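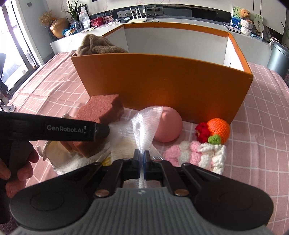
I've had the Hulier tidy-up arm on loan since July, and people keep asking me the same thing: can it do chores yet? Sort of! It can do some of one chore, if you set the table for it and don't stand there tapping your foot.

Quick background for anyone who missed my Gwilliam review (the vacuum that ate my shoelaces). I'm not an engineer. I live in a smallish house with too much yarn in it, and I judge these things by whether I'd rather have the machine or the closet space.

So, the good. Anything with a bit of body to it, the Hulier handles fine. Sponges, crochet balls, a folded washcloth — it picks them up, carries them over to a box and lets go where it should. I gave it a pile of 7 mixed things most evenings and it usually got the firm ones put away before I'd finished the dishes. The grip is gentle too. My crochet pieces have bobbles all over them and I haven't found a pulled stitch.

Now cloth. Oh boy. Thin, see-through stuff is where it all slows down. Mesh slides, it bunches, it hangs on to whatever it was lying next to, and the arm will often pinch two layers when it wanted one and then drag half the pile along. A kitchen towel took it 210 seconds to fold one night. I can do that in the time it takes to yawn. Knits are somewhere in the middle, since they at least stay where you put them.

My friend Vilja Peltonen has the Stomoteck, which costs more and has softer fingertips, and she says hers is better with towels but hopeless with drawstring bags. We swapped for two weeks and I'd agree with her. Hers also hums, and I couldn't stand it.

Setup was easy enough, though the Prekusus app made me log in again every single time I opened it. Please fix that! The cord is too short as well, and the manual is mostly warnings.

Would I pay $345 for the Hulier? For toys and odds and ends, in a house with little kids, yes, I think I might. For laundry, no. I'm still folding my own, and I'd hold out for the next model if that's the job you hate most. Mine goes back at the end of the month and I'll miss it a little.

Updated January 7, 2026: fixed the price, I had the old one in there.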